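Sulville cell back on full shift after gripper linkage rebuild

The Geta handling cell at Motaung's Sulville site returned to full running on Saturday, following a rebuild of the parallel gripper and a revised maintenance schedule. The cell had been limited to single-shift working through most of May while the fault was traced.

The fault first showed as a position error on closing. The two finger pads are meant to meet the part at the same moment, and on this cell the left side was arriving late. The controller logged the difference as a force imbalance and stopped the arm. Operators could clear the alarm and restart, but the interval between stops shortened until the cell was stopping several times an hour.

Loan Tôn, maintenance engineer for the cell, said the first checks were made on the drive side. The motor current was normal, the encoder agreed with an external gauge, and a replacement control card made no difference. The gripper was then taken off the wrist and put on the bench, where play could be felt at one of the linkage joints with the drive locked.

"You could move the finger by hand and the motor had no idea," she said. "Everything upstream of the joint was reporting correctly."

The joint was stripped and the pin found to be worn on one side. The bush had also turned in its seat. Both parts were replaced, along with the matching pair on the opposite finger, so that the two sides would start from the same condition. The fasteners were renewed at the same time and marked with paint after tightening, which allows any movement to be seen during the daily walk-round.

Before the gripper went back on the arm, the closing sequence was run in the cell's simulation model. The model is kept by the engineering office in Unmont and is used to check reach and clearance whenever the tool geometry changes. In this case the new pads are slightly thicker than the originals, and the approach path had to be moved to suit. 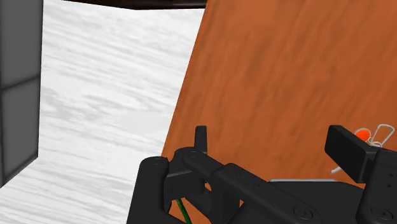 Two changes came out of the simulation work. The approach speed over the last part of the move has been reduced, and the wrist now holds its angle until the fingers are fully open. Under the old program the wrist began to turn while the fingers were still moving, which put a side load on the linkage at the point where it was least able to take it. Tôn said this was the probable cause of the uneven wear, although the worn parts have been sent to Unmont for measurement and no report has been issued.

The cable routing was also reviewed. On the real tool, the sensor cable had been tied close to the moving links and its outer cover was rubbed. It has been replaced and given a longer loop at the wrist, with a clip at each end. Maintenance staff are asked not to shorten the loop, even where it looks untidy.

Recommissioning took one shift. The gripper was zeroed against a setting block, the force limits were entered again by hand, and the cell was run empty for 200 cycles at reduced speed. It then ran 1000 cycles with scrap parts at production speed. No force alarms were recorded in either run. The closing difference between the two fingers was checked at the start and end and had not changed.

The service interval for the linkage joints has been cut from 456 running hours to 200. At each service the joints are to be checked for play with the drive locked, using a dial gauge on the finger pad, and the reading entered in the cell log. The previous instruction called only for a visual check and fresh grease. Any joint that shows movement above the limit on the service sheet is to be replaced as a pair with its opposite number.

Sulville runs 13 cells with the same pattern of gripper. The others are being checked in turn at their next planned stop, beginning with the two that handle the heaviest parts. The revised wrist program will be loaded to each cell once its linkage has been passed. Until then they will carry on with the existing program at the lower approach speed.

A spare gripper, already zeroed and with its cable fitted, is now held in the Sulville stores. Changing it over requires the four wrist bolts, the cable plug and a fresh zero check against the setting block. The tool number must also be updated on the controller before the arm is released to automatic.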